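Chapter 4
Moving Things Along: The Belt Conveyor

My first summer job was at Harner, a packing plant where I stood beside a belt from seven in the morning and put lids on tubs. By the end of July I could hear that belt in my sleep. I also had no idea how it worked, and I'm a little embarrassed about that, so let's fix it for both of us in this chapter!

A belt conveyor is a loop of flexible material stretched over a roller at each end. One roller is driven and drags the belt around with it (the other just keeps the loop tight). Along the sides you need something stiff, and on small conveyors that's very often aluminum extrusion with slots running down it, so you can bolt on legs, guides or sensors wherever you like.

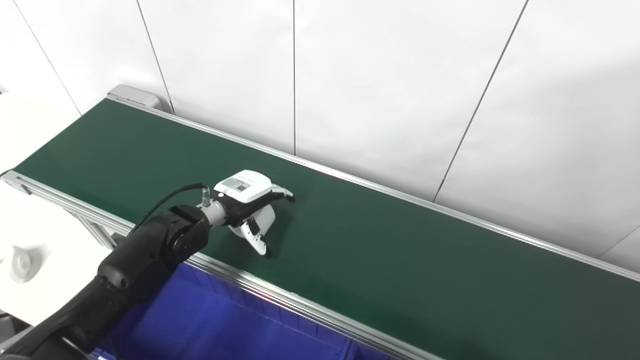 Now, the belt surface matters more than I ever guessed. Too slick and your parts slide when the belt starts up. Too grippy and they won't turn when a guide nudges them. A matte finish is a decent middle ground for light parts, and it cuts down on glare - a blessing if you're staring at it for a whole shift.

Then there's spacing. Say a line has to deliver 632 parts an hour. Divide the belt's speed by that rate and you get the distance from one part to the next. We'll work through this properly in Section 4.2, but start by thinking about a single part and where it sits across the width.
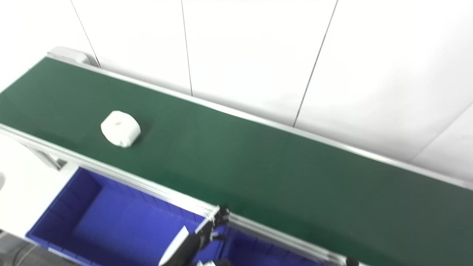

Figure 4.1 A white, rounded block resting on a green belt, a little nearer one rail than the other.

Does being off center matter? For one light block, hardly at all. For a steady stream of heavy ones, the belt may start to wander toward one side, and then you've got tracking trouble.

Reader comments

Dace Adomaitis: Used this with my evening group. Could 4.2 have a slower example before the 632 one?

florkent95: Mine wanders even when it's empty. Is that the end roller?

Khunthong: Check that the rollers are parallel first. Fixed mine.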